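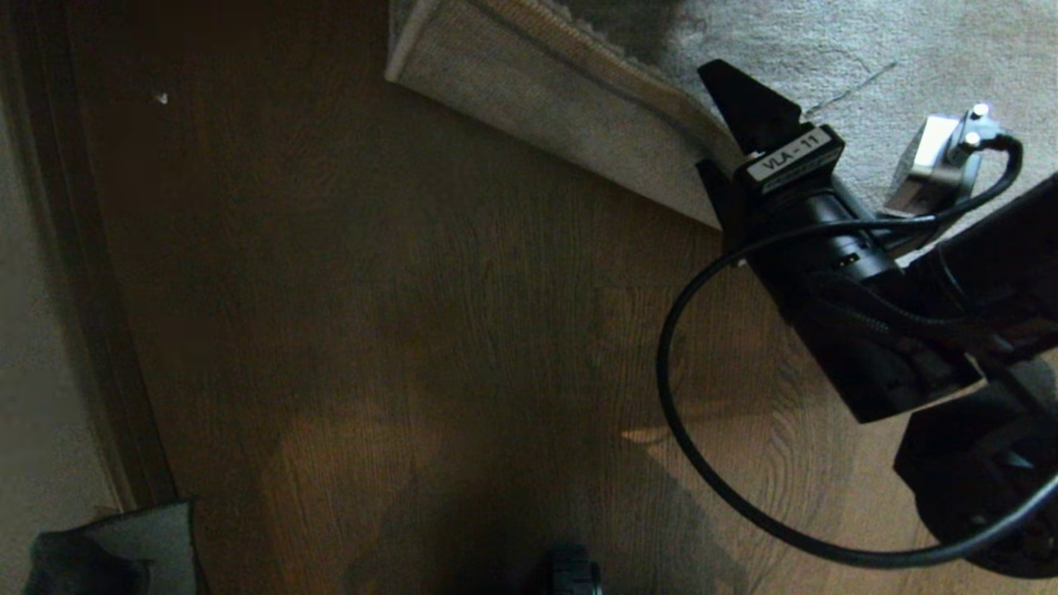
Cooking > Fish and Seafood > Preserving and pickling
Topic: Pickled herring – vinegar strength and how long to soak

saltbarrel_99
I want to make pickled herring at home for the first time and I keep running into recipes that disagree. I bought two bags of salt herring fillets at the Plovura deli in Cornbridge. Each one is 700 grams. The label says to soak before use and that's all it says.

One recipe says soak four hours. Another says overnight. A third says two days with the water changed morning and night. The vinegar is the same story. Some people use it straight from the bottle and some cut it by half.

I don't want it very sweet. I grew up on the kind with onion, bay leaf and allspice, and you could still taste the fish. What do you all do?

marlo_k
Overnight in the fridge, plenty of cold water, change it once before bed. Then cut off a small piece in the morning and taste it. If it makes you wince, change the water and give it another three or four hours. It should still taste saltier than you want the finished fish to be, but not by a lot.

For the brine I do one cup white vinegar (5 percent), one cup water, half a cup sugar, 10 allspice berries, 8 peppercorns, 2 bay leaves. Bring to a boil, stir until the sugar is gone, let it get completely cold. Layer fish and sliced onion in a jar, pour over, fridge for three days.

Half a cup of sugar may be too much for you. You can drop it to a third.

Yevdokiia Ostapchuk
I soak in half milk and half water for the last two hours. My mother did it and I do it. The fish comes out milder and a little softer. Rinse it well afterward or the brine goes cloudy.

For salt fillets out of a bag I never go past 12 hours total. They are thin. Two days is for whole salt herring from the barrel, with the bones in.

saltbarrel_99
That explains the two day recipe, it did say whole fish. I was reading it as fillets. Thanks.

So 12 hours, and milk at the end. Does the milk change the flavor?

Yevdokiia Ostapchuk
A little. You won't taste milk. If you don't have it in the house, skip it.

R. Steinbach
I would not cut 5 percent vinegar by half. That is 2.5 percent in the brine, and lower still once the water left in the fish and the onions gets into it. Where I come from the pickling vinegar is stronger to start with, so the old recipes tell you to dilute it, and then people translate the recipe and dilute American vinegar the same way. The result is weak and flat.

With ordinary 5 percent white vinegar I use three parts vinegar to one part water.

marlo_k
I've been making mine half and half for 20 years and it isn't flat. Three to one sounds like it would take the skin off your tongue.

R. Steinbach
It is sharp on the first day. On the fourth day it is not. How long do you leave yours?

marlo_k
Three days, like I said. It's usually gone by the end of the week.

R. Steinbach
Then we are making two different things. Mine has to be good for ten days or so, in the refrigerator.

dockside_ellen
Can I ask the safety question before somebody gets hurt? I don't think either of you should be telling a beginner how long a jar keeps without saying it stays in the fridge the entire time. Refrigerator pickled fish is not canned fish. It doesn't go on a shelf in the basement.

Also, OP is using salt herring that was cured already. If anyone reads this and decides to do it with fresh fish they caught, that's another process. You need to deal with parasites first, which means a proper hard freeze for long enough, and look up the current guidance for the times and temperatures. Home freezers vary a lot and the one over your fridge may not get cold enough.

R. Steinbach
I did write in the refrigerator. But yes, agreed on all of it.

marlo_k
Same. Mine never leaves the fridge except to get to the table.

saltbarrel_99
Understood, fridge only. I wasn't planning on anything else.

Other question. What are you putting it in? I have a Clusero crock, the glazed kind with the lid, and I have a few quart canning jars. The crock is nicer looking but it takes up most of a shelf.

pinebluff_cook
Jars. You can see what's going on in there and you can tell when the fish is poking up out of the brine. With a crock you have to lift the lid and move things around.

Also check the glaze on the crock if it's old. Any cracks or chips and I wouldn't put vinegar in it.

dockside_ellen
Jars for me too. Use the plastic lids or put a square of parchment under the metal ones. Vinegar will rust a metal lid and then you get orange flakes around the rim.

Yevdokiia Ostapchuk
I use the crock at Christmas, when I make a lot. The rest of the year jars.

Arthur_in_the_kitchen
Different view on the spices. I stopped boiling them in the brine. I heat the vinegar, water and sugar, let it cool, and put the whole spices in the jar dry, between the layers. When I boiled the bay leaf it got bitter. Could be I was using old bay leaves, but I've stuck with it.

I also add a few slices of carrot. Mostly for color.

marlo_k
No carrot in mine but I won't fight about it. On the bay leaf, how long were you boiling? I take it off the heat the moment the sugar is dissolved. Two minutes maybe.

Arthur_in_the_kitchen
More like 15, simmering. So that might have been the problem.

marlo_k
Yeah, 15 is long.

saltbarrel_99
OK, so my plan is:

Soak one bag (700 g) 12 hours, water changed once, last two hours in half milk. Rinse, pat dry, cut in one inch pieces.

Brine of 1 1/2 cups vinegar, 3/4 cup water, 1/3 cup sugar. That's two to one, in between the two of you. Spices in for a couple of minutes and then off the heat.

One red onion, sliced thin. Two quart jars. Four days.

Does that look right? Is it enough liquid?

pinebluff_cook
You may come up short on liquid if you split it into two quarts. I'd pack one quart jar tight and have a pint jar ready for what doesn't fit. Make a little extra brine, it costs next to nothing.

R. Steinbach
Two to one is acceptable. I would use yellow onion, the red one turns the fish pink.

Yevdokiia Ostapchuk
Pink doesn't hurt anything. Red onion is sweeter and he is using less sugar, so it fits.

R. Steinbach
It doesn't hurt anything. It looks wrong to me.

dockside_ellen
Make sure the brine is all the way cold before it touches the fish. Not lukewarm. Warm brine starts to cook the edges and they go chalky.

saltbarrel_99
Will do. I'll go with yellow for the first jar since I have a bag of them anyway. Soaking tonight.

saltbarrel_99
Update, five days later. I opened it yesterday evening, so on day four.

The soak was right on the mark. I tasted a piece at 10 hours and it was still too salty, and at 12 it was fine. I did use the milk. All of it fit in one quart jar and half a pint, so good call there, and I needed the extra brine.

It's sharper than the deli kind but I like that. The texture is firm. The only thing I'd change is the allspice. I put in 10 berries like marlo_k's recipe and it's more than I want. Next time five or six. I might also try a little dill.

My wife thinks it needs more sugar. She ate four pieces standing at the counter.

marlo_k
Glad it came out. Try it again in two days, the allspice may settle down some. If you do the dill, use fresh and put it in on the last day. It gets slimy if it sits.

R. Steinbach
Dill from the start is fine if the stems are thick and you take them out before serving. The leaves are what go soft.

marlo_k
We're never going to agree on anything in this thread.

R. Steinbach
We agreed on the refrigerator.

newtothis_tam
Found this by searching. Can I do the same thing with the herring that comes in oil? My store doesn't carry the salt kind.

Yevdokiia Ostapchuk
I wouldn't. The oil keeps the vinegar from getting into the fish, and you can't wash it all off. Ask at a Russian, Polish or Scandinavian grocery for salt herring, matjes style is OK too but soak it much less. An hour, then taste. Some matjes needs no soak.

newtothis_tam
There's a Polish store about 20 minutes from me. I'll call them and ask. If they only have it whole, is it hard to fillet?

Rüdiger Steinbach (posting from my other account, same person as R. Steinbach)
Not hard. Cut off the head, open the belly, clean it out, rinse. Cut along the back, peel the skin from the head end toward the tail, then work your thumb down the backbone and lift the fillet off. The small bones that stay behind get soft in the vinegar. Put newspaper down first. And soak whole fish longer, a full day at least, with the water changed two or three times.

newtothis_tam
Thank you. I'll try fillets first if they have them.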